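Mug trees, plate racks and other things that stand up

Kitchen tips, posted 2026-07-18 by Setsuko Katayama

Quick one this week, jam on the stove. Several of you asked about small kitchens and where the mugs go when there's no room left in the cupboard. Short answer - on a mug tree. Longer answer follows.

Get one with a heavy base. Mine weighs next to nothing and tips if you load one side first. So: one mug left, one mug right, then the next pair. Same when you take them off. If yours still wobbles, stick felt pads underneath, the thick sort, and trim them so they don't show.

Hang by the handle, opening down. Less dust inside. Shake the water out first or it runs down the post and you get a dark ring on the wood by Christmas.

Check the peg length before you buy. Short pegs are fine for ordinary mugs, hopeless for the big soup kind. Take a mug to the shop with you. I have done this. They look at you a bit funny but they let you. 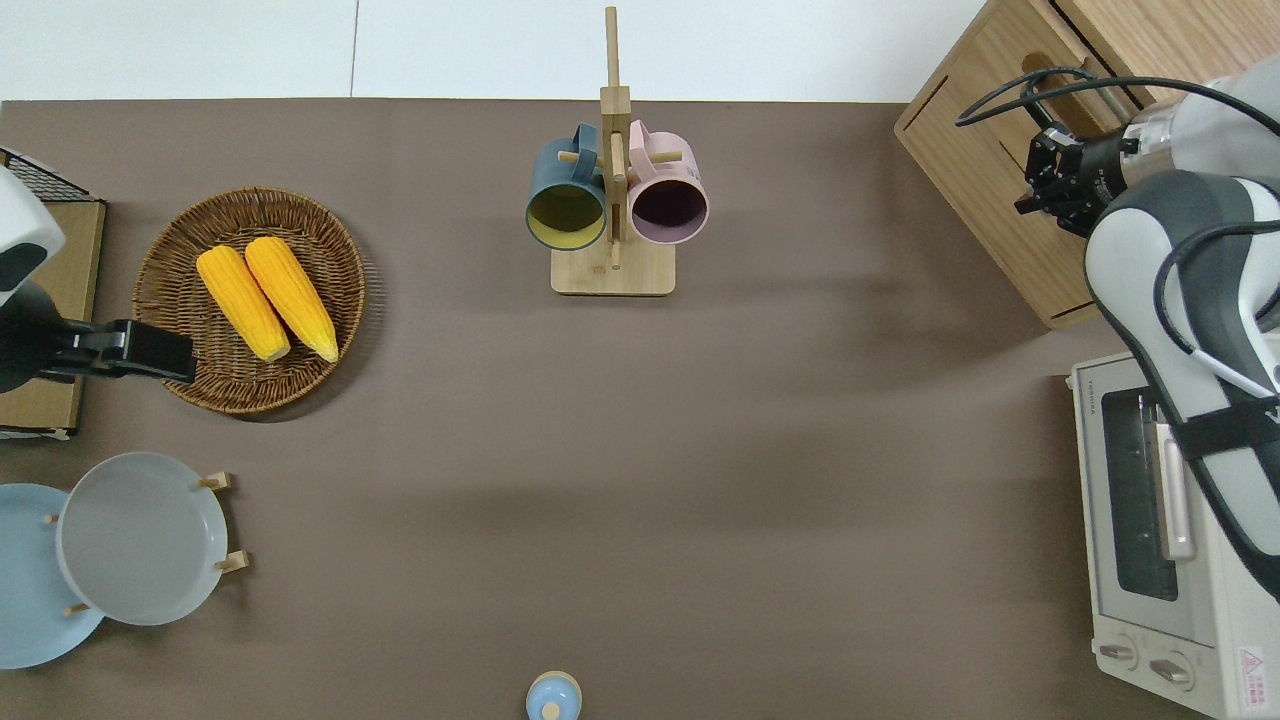
Reading time: 3 min

Coloured insides are worth having, by the way. A yellow or dark lining hides tea stains far better than white, and everybody knows which mug is theirs when it's hanging in plain sight. For the stains you do get, bicarb and a damp cloth, small circles, rinse. Don't bother with the fancy paste.

Plates next. A rack with upright dowels keeps them on edge and you can pull one out without lifting the whole stack. Big ones at the back. Leave a gap between if they're going in damp. Dowels work loose after a year or two - pull out, dab of wood glue, push back, leave overnight. Wipe off what oozes out straight away, it's a pig to sand later.

Oiling. All the bare wood, twice a year, I do mine in June and again when the clocks go back. Food safe mineral oil on an old sock. Thin coat, wait 15 minutes, buff off. If its sticky you used too much. Bamboo drinks less than beech so go easy.

Baskets. Round wicker one on the table for whatever needs eating first. Corn, plums, the last two tomatoes. You see it, you cook it. Corn is better left in the husk till you want it, but if it's already stripped have it that day, or wrap it and put it in the fridge. Never put wet veg straight into wicker, it goes black underneath and then smells. Clean the weave with a dry paintbrush, then a barely damp cloth, then out in the air but not in full sun.

Salt. Anything with a lid, kept away from the kettle. Few grains of rice in the bottom if it clumps. Lid knob come off? Epoxy, not superglue, superglue gives up in the steam.

Welington Medeiros wrote in to say he screws his mug tree to a bit of slate so it can't go over. Good idea, heavier than felt, and the slate wipes clean. He countersinks the screws from below so they don't scratch teh table. Drill slowly, masking tape over the spot, and keep it wet.

One more for wire racks - if the feet mark the wood underneath, slip a bit of clear tubing over each one. The stuff for fish tanks is cheap and cuts with scissors.

Right, jam. Next time: drawers that stick, and what to do with all the lids.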